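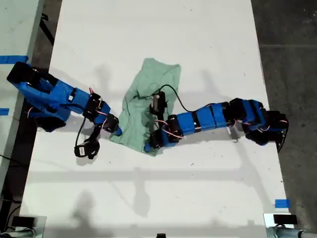

Según Oduor Mutiso, doblar una tela es cuestión de paciencia y de mesa, y por eso en su taller de Bakilana nadie toca una prenda hasta haberla alisado con la palma. Yo tardé años en hacerle caso. ¡Qué manía la mía de empezar por las esquinas con el paño hecho un gurruño!

Capítulo 8
Doblar lo que no se deja doblar

En el capítulo anterior nos peleamos con las sábanas, que al menos tienen cuatro lados y van de frente. Ahora tocan las telas finas y blandas: paños, camisetas viejas, esas prendas de algodón que pones en la mesa y se encogen sobre sí mismas como si tuvieran sueño. A mí me gustan más (ya sé que es raro), porque te obligan a mirar antes de tirar.

Vamos a trabajar sobre una superficie clara y despejada. Busca primero un borde, el que sea, y síguelo con los dedos hasta dar con una esquina. No la levantes todavía.

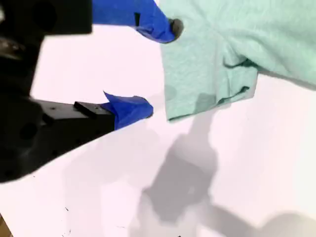
Cuando la tengas, pellizca poca tela, lo justo para que no se escape, y tira hacia fuera, despacito. Si pellizcas mucho arrastras la prenda entera y vuelta a empezar —me pasa todavía, sobre todo con prisa.

Palabras que usaremos: borde, doblez, caída y pliegue muerto (el que se queda marcado aunque alises). El pliegue muerto lo vemos con calma en la página 107, junto con el método Terden.

Antes de seguir, saca un paño del cajón y arrúgalo bien. Lo vas a necesitar en el ejercicio 1.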